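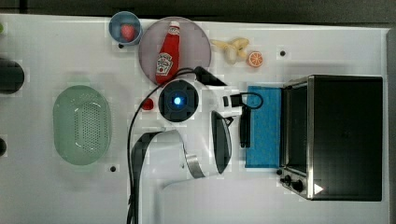 Speaker notes – packaged food stocks, session 2

Slide 1. Thank the hosts. Say up front that I own shares in Gitlow and have no position in the other companies. Prices in the handout are from the close on 2 March 2023.

Slide 2. Start with the price increases. Gitlow sells sauces, pickles and canned soup. It raised list prices twice last year and sales went up. Ask the room how much of that was volume. Wait for a few guesses. Answer: none. Fewer jars went out the door, and each one cost more.

Point at the bar chart. Gray is price, blue is volume. Stay on this slide until people have read the labels, the type is small.

Slide 3. Why volume matters. A plant that runs below capacity still has to pay for rent, power and crews. Gitlow can cover that while prices are rising. Once the supermarkets refuse the next increase, the margin starts to shrink. Two chains have already pushed back.

Slide 4. Shao. Store-brand supplier, makes much the same products for the chains to put their own labels on. Trades at 19 times earnings, which used to be Gitlow's multiple. Shao added 166 product lines last year. Caution here – more lines means shorter runs and more changeovers, and the company does not break out that cost. I asked investor relations and did not get a number.

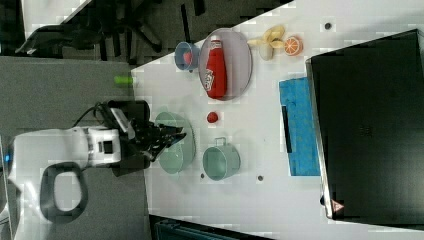
Slide 5. Skirar, the frozen meals business. Skip if we are running late. Main point is the debt. Most of it comes due in September and will have to be refinanced at a higher rate. The dividend is covered for now. I would not buy it for the dividend.

Slide 6. Plaltau. Distributor, delivers to 3000 stores. Thin margins, steady cash. It gets paid by the case, so falling volume hurts it sooner than it hurts the brands. Useful as an early signal even if you never buy the stock. Read the "cases shipped" line in the quarterly report before you read anything else.

Slide 7. What I am watching:
Cases shipped at Plaltau
Promotion spending at Gitlow
Terms on the Skirar refinancing

Questions. Somebody will ask about a takeover of Gitlow. I have no view on that, and the price does not seem to include one. If asked about commodity costs, go back to slide 3. Handouts are on the table by the door.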